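Skevham site, shared rooms and supplies
Minutes of the May meeting
Start 14:10, meeting room on the ground floor

1. Minutes of the previous meeting
Accepted with one correction. Under item 4 the shelf depth should read 39 cm. The figure given was the width of the old unit, which has since gone to the Eken store.

2. Matters arising
2.1 The door closer in the corridor has been adjusted. It still slams when the outer door is open. Left on the list.
2.2 Labels for the cupboard shelves have been printed but not fitted. The adhesive on the first batch did not hold on painted board. A second batch is on order from Workix.
2.3 The question of a second key for the supplies cupboard was deferred again.

3. Drinking water
3.1 The last delivery from Wako was 576 bottles, stacked in the Eken store. Stock at the time of the meeting was not known exactly. The store sheet had not been filled in for part of the month.
3.2 It was reported that part-used bottles are being left on tables and window sills after the rooms have been used. Some are put back with the full ones. The meeting agreed that an opened bottle must not go back into stock under any circumstances.
3.3 Agreed procedure: anyone opening a bottle marks the cap with initials. Bottles without initials are emptied into the sink at the end of the day, and the empty bottle goes into the recycling with the cap on.
3.4 A proposal to change to a refillable container with a tap was discussed. Points raised were the weight when full, cleaning between fills and the lack of a drain near the table. No decision. Prices to be obtained for two sizes.

4. Items kept on the table
4.1 The wooden table has gradually become a storage place. Tubes and bottles are stood along the wall side and stay there between sessions. The working area in front is reduced as a result.

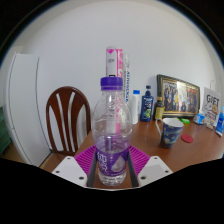
4.2 It was agreed that items in daily use may stay on the table in a single row against the wall. Anything not used within 8 working days goes to the cupboard, middle shelf. Tall tubes are to be placed at the ends of the row if they are likely to be knocked over.
4.3 Containers that have been refilled with something other than what is printed on them must be relabelled or thrown away. This applies to all rooms.
4.4 The table top is to be wiped with a damp cloth only. The spray cleaner used until now is to be kept for the sink and the floor.

5. Cupboard
5.1 The layout was agreed as circulated: paper goods on top, tubes and bottles in the middle, cleaning materials at the bottom.
5.2 Roughly 16 trays will be needed to divide the middle shelf. The clear type is preferred. Quote from Workix to include lids as a separate line.

6. Any other business
6.1 The light over the sink flickers on starting. To be reported to site maintenance.
6.2 The clock in the meeting room is four minutes slow.

Actions
Site office: store sheet to be brought up to date (3.1); prices for refillable containers (3.4); tray quote (5.2); light fault (6.1).
All room users: initials on caps, with immediate effect (3.3).
Supplies desk: fit shelf labels when received (2.2).

Meeting closed 15:05. Next meeting to be arranged once the quotes are in.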